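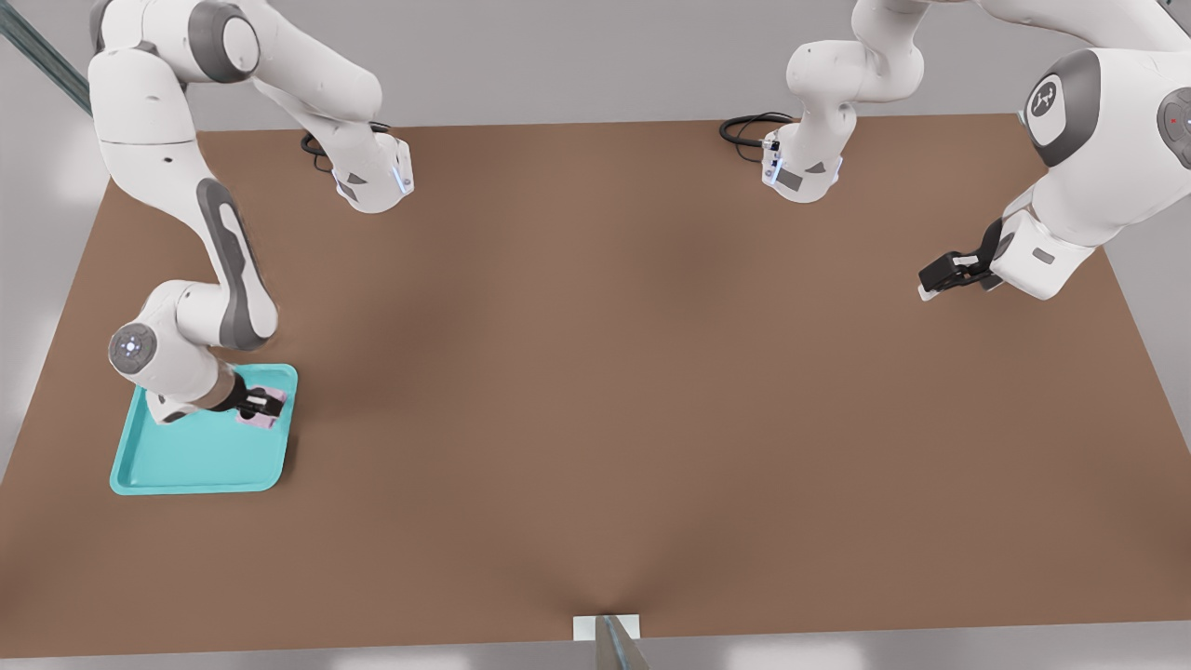

Flaria Robotics Club: how to record your first pick-and-place demonstrations in the simulator

Written by Kourosh Amini, for new members. Last changed November 8, 2022.

This page is for students who have finished the account setup and want to record their first task. The task is called "block to tray". You move the left arm to the small pink block, close the gripper, carry the block to the turquoise tray and release it there. The right arm does nothing in this task, but it is loaded in the simulation because the later tasks need both arms.

Please read all the steps once before you start. Most of the failed recordings in August came from people who skipped step 3.

What you need

- A computer in the club room with the Ledance simulator installed. Your own laptop is also possible if it has a good graphics card.
- One of the hand controllers from the gray cabinet. Write your name in the notebook when you take it.
- Your member number. It becomes part of the file name.

Step 1. Load the scene

Start Ledance and choose File, then Open Scene, then "block_to_tray". The loading takes some 20 seconds. Wait until the arms stop moving to their home position. If you touch the controller before this, the arm makes a jump and you have to load again.

Step 2. Choose the active arm

In the panel on the right side of the window, set Active Arm to Left. Set Passive Arm to Hold. With Hold, the right arm keeps its place and its gripper stays open. Do not choose Free, because then the right arm sinks slowly and can touch the table.

Step 3. Check the start position

Press Randomize one time. The block and the tray get new positions. Now look if the left arm can reach both. When the block lands far on the right half of the table, press Randomize again. The left arm can go there in theory, but the elbow becomes almost straight and the movement is ugly. We do not want such movements in our data.

Step 4. Approach the block

Press Record. Bring the gripper above the block first and stop there for a moment. The fingers should point down and the block should be between them when you look from the top camera. 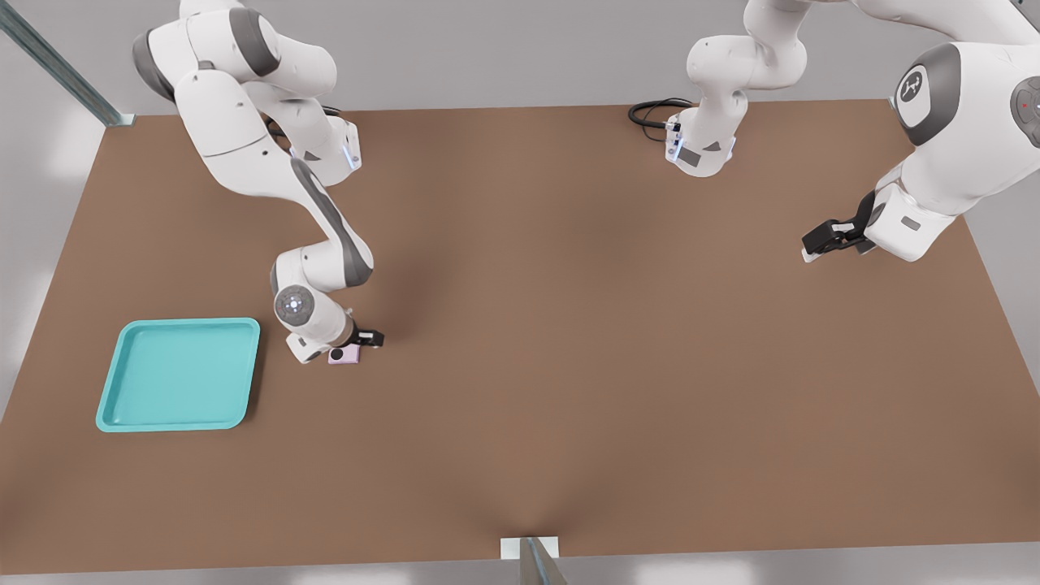

Then go down slowly. Many beginners come from the side in one curve, and one finger pushes the block away. If the block turns a little, you can rotate the wrist with the left stick and correct it. If it slides more than its own length, stop the recording and delete it.

Step 5. Grasp and lift

Close the gripper with the trigger. Press it softly until the force bar turns green. Lift straight up until the block is higher than the rim of the tray. The rim is low, but it is enough to catch the block if you travel too close to the table.

Step 6. Release in the tray

Move over the tray and go down again before you open the fingers. Dropping from high is not accepted, even when the block falls inside. The tray can be turned at an angle, and you do not have to match this angle with the block. It only must lie flat inside the rim.

Open the gripper, go up, and press Stop.

Step 7. Save

The length of a recording must be less than 36 seconds. If yours is longer, it is normal for the first day, just try again. Save to the folder "Azimi", which is the name of our shared drive, and use your member number at the beginning of the file name.

How many do I need?

Every new member makes 9 good recordings. The club needs 300 in total before we can train the model for the Sunduscombe student meeting. Carmela Zuccaro checks the files and writes you a message if one of them must be repeated.

Common problems

The gripper closes but the block stays on the table: you were too high. Go down until the finger tips almost touch the surface.

The wrist shakes: the controller battery is low. Chargers are in the same cabinet.

The view is too dark: open Settings, Lighting, and choose Default.

For other questions, write to Davoud Sadeghi or me in the club channel.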